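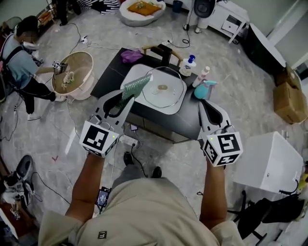 Slide 1: Hard water and how to live with it

Leave the green sparkly one up while people find seats. Start at ten past even if the back row is still getting tea.

Hello and thank you. Say where I live (top end of Sildale, the chalk side) and that I moved there from a soft water town and ruined a kettle in my first winter. Ask who has a kettle at home they wouldn't want a visitor to look inside. Wait for hands. There are always lots of hands.

I love this subject and I'm going to try to get it into the time. Questions whenever you like, shout if I'm going too fast.

Slide 2: What's in it

Rain is soft. It falls on the hill, picks up a bit of carbon dioxide from the air and the soil, goes very slightly acid, and then spends a long time working its way down through chalk. It comes out at the bottom carrying dissolved calcium, with some magnesium. It's perfectly clear, so you can't tell by looking.

Say again: it is fine to drink. Somebody always asks. I think it tastes better, too – soft water tea tastes thin to me now.

Slide 3: Why the kettle gets it worst

My favourite bit! Most things dissolve better in hot water. Sugar, salt, nearly everything in the cupboard. Chalk goes the other way. Heat the water, the carbon dioxide comes off, and the calcium drops out as a solid and sticks to whatever is hottest.

So: kettle element, shower head, the hot tap before the cold tap, the inside of the washing machine if you always run it at 60 or above.

Pass round the jar of kettle scale now. Lid stays on this time please.

Slide 4: The soap story

Do the shaking demo here. Two bottles, one of rainwater from my butt, one from the tap at home, same small amount of grated soap in each. Shake both. Rainwater goes to a great froth, tap water goes cloudy with bits in.

The bits are soap scum. The calcium grabs the soap and makes something that won't dissolve, and you don't get a lather until all the calcium is used up. That's the ring round the bath. It's also why old towels go stiff.

NB washing-up liquid and most laundry liquids are detergents and cope far better. Don't get drawn into brands.

Slide 5: Acids, gentle ones

Limescale fizzes in acid and goes. Kitchen acids will do it.

Vinegar: cheap, smelly, good for taps. Soak a cloth, wrap it round, leave it for an hour, rinse.

Citric acid: what I use in the kettle. 50 grams in a litre of warm water, leave until it stops fizzing, tip away, rinse well, then boil a full kettle and throw that out too.

Lemon halves: lovely for the base of a tap. Push the tap into the lemon and go and do something else.

Read this part out slowly: never mix any of these with bleach. It gives off chlorine gas. And keep them off marble, limestone and terrazzo. Marble is the same stuff as the scale, and the acid can't tell the difference.

Slide 6: Scrubbing comes second

People reach for the scourer first and scratch the chrome, and then the scale has a nice rough surface to hold on to. Soak first. Most of it wipes off after that. For whatever is left use a soft pad on chrome and a plastic scraper on glass. An old toothbrush gets round the shower nozzles.

For glass screens, a squeegee after every shower beats any product. It takes less than a minute. I know. I didn't believe it either.

Slide 7: Softeners, jugs and gadgets

Three things from my own kitchen, all paid for by me.

The Hikik jug. Works nicely for tea, and the kettle stays much cleaner. The cartridge needs changing more often than I remember to do it.

The Pitel softener under the sink. A proper ion exchange one, swaps calcium for sodium, takes block salt. Mine has been in for 2 years and the meter on the front read 3957 litres since the last salt change when I looked this morning. We kept one ordinary tap for drinking, and I'd ask your fitter to do the same.

The Kudo clip that goes round the pipe. I wanted it to work so much. I couldn't see any change in my kettle, but if you've had a better time with one come and find me, I'd love to hear.

Slide 8: The map

Sildale water, street by street, from the strips people sent back last September. 128 strips, which I still can't get over. Point out the line by the old mill where it drops. Below that line the supply is mixed with reservoir water, and you can see it straight away in the colours.

Spare strips on the table by the door, take one home. Dip it, wait, match it to the card, write your street on the back.

Last slide is just the citric acid recipe again, leave it up during questions so people can copy it down. Get the jar back.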